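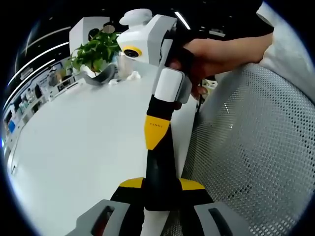

Prusuten Brings Sotelo Shared Work Table to General Sale After 18-Month Trial

Large white table was developed with workshop and studio operator Tundadon

Prusuten, a maker of furniture for shared workrooms, today announced that its Sotelo table will go on general sale in October. The table has been in daily use for 18 months at Tundadon, a company that runs rented workrooms and project studios. Until now it has been sold only to customers who took part in the trial.

Sotelo is a large white table meant for rooms where the same surface has to serve several kinds of work in one day. A morning group may sort and pack samples on it, and another group may sit down in the afternoon with laptops and paper plans. Tundadon asked for one broad top that people could reach from more than one side and wipe down in a few minutes between bookings.

"Our old rooms had a lot of small desks pushed together," said Poonam Bhatia, head of workspaces at Tundadon. "Things fell into the gaps, the heights never quite matched, and people spent the first part of their booking moving furniture. With one big table they put their things down and start."

The trial began with a single table and grew to eight, placed in rooms of different sizes. Users were asked to fill out a short card at the end of each booking. Tundadon received 1,230 completed cards, and Prusuten used the comments to make changes to the underframe and the finish of the top before the final design was approved.

The most frequent complaint on the early cards was glare. The first tops had a shinier finish that some users found tiring near windows. The finish was changed in the second round of tables with help from Dandell, a coatings supplier that has worked with Prusuten on earlier products. White was kept as the standard color because users said small parts, threads and labels were easier to find against it.

Marks were the second subject to come up often. A white top in a shared room picks up scuffs, and the trial tables were no exception. Prusuten now supplies a care sheet with each table that explains which marks come off with a damp cloth and which need a mild cleaner – and which products should be kept away from the surface altogether.

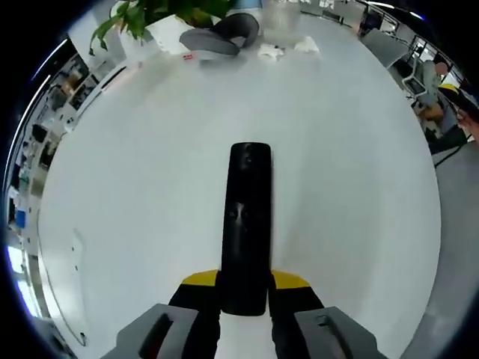 The far end of the white table, with a planter at the corner and shelving along the side of the room.

Tundadon also used the trial to work out how a room should be set up around the table. Its current guidance to site staff is short. Supplies belong on the shelves along the wall, and the table is left to the people who have booked it. Plants are welcome at the far corners, where they take up little working space. Cloths and other cleaning items may stay at one end during a session and are put away when the room changes hands.

"We stopped trying to make the rooms look like a catalog," said Bhatia. "There will be a cloth on the table and a bag somebody is using. What matters to us is that the next group can have a clear top quickly."

Kilian Camenzind, product manager at Prusuten, said the company had first planned to add built-in trays and a raised rim to the table, but dropped both after the first months of the trial.

"The cards told us that people wanted fewer parts," said Camenzind. "The trays filled up with tape ends and paper clips, and the rim got in the way when someone wanted to slide a box off the side. We took them out, and the table became easier to clean and easier to ship."

Trays will be offered later as a separate item for customers who still want them. Prusuten has not set a date or a price for the accessory.
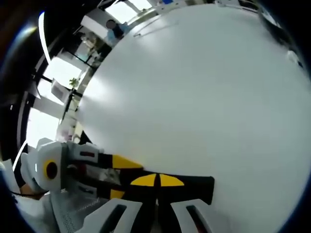
ORDERING AND DELIVERY

Sotelo will be offered in two heights, one for seated work and one for standing work. Both will be sold through Prusuten's own sales office and through its regular dealers. Orders placed before the October release will be filled in the order they are received.

Tables are delivered in sections and put together on site by a Prusuten crew. Customers should clear the room before the crew arrives and check that doorways and elevators meet the measurements on the order form. Old furniture can be taken away for an added fee if this is requested when the order is placed.

Customers who bought a table during the trial can have the top replaced with the newer finish at a reduced price. Prusuten will contact them directly.

Product sheets, the care sheet and dealer details are available from the Prusuten sales office on request.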